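Garkau Street Residents' Association
Minutes of the July Meeting

The meeting was called to order at 7 p.m. in the reading room, with Matěj Ondrejka in the chair. A quorum was present. The minutes of the previous meeting were approved with one correction to the spelling of Zustutach Lane.

1. Finances
The balance stands at $2,186. The invoice from Salehi for repairs to the north gate has been paid. The renewal of the website was approved without discussion.

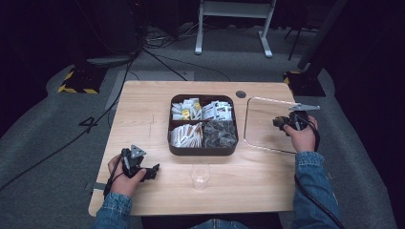 2. Seed and Bulb Exchange
The fall exchange will be held on a Saturday, with doors opening at 10 a.m. Members asked that seeds be sorted by planting season, as last year's alphabetical order caused delays at the door. A dark brown square tray with four compartments, like the one on the light wooden table, would suit this purpose, with one season to each compartment. Each household may take up to six packets. Bulbs will be handled separately and should be brought in labeled paper bags.

3. Parking on Zustutach Lane
A letter from residents of the lane was read into the record. It asks that delivery vans be kept off the grass verge between the gate and the mailboxes. Members were divided on the use of posts – two spoke in favor and two against – and the item was held over. The chair will write to the city to ask who is responsible for the verge.

4. Evening Classes
Edulico has offered a short bookkeeping course for members. The offer was accepted on the condition that the room be locked by 9 p.m. Enrollment will open once the fee is confirmed in writing.

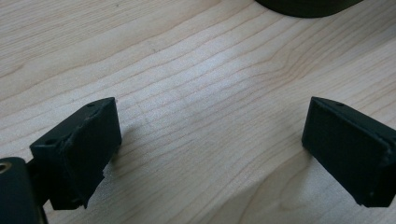 Light-colored wooden tabletop, July.

5. Other Business
The hedge by the north gate is to be trimmed before the end of the month. A request for a second notice board was declined – the present board has space available.

The meeting was adjourned at 8:40 p.m. The next meeting will be held in the same room.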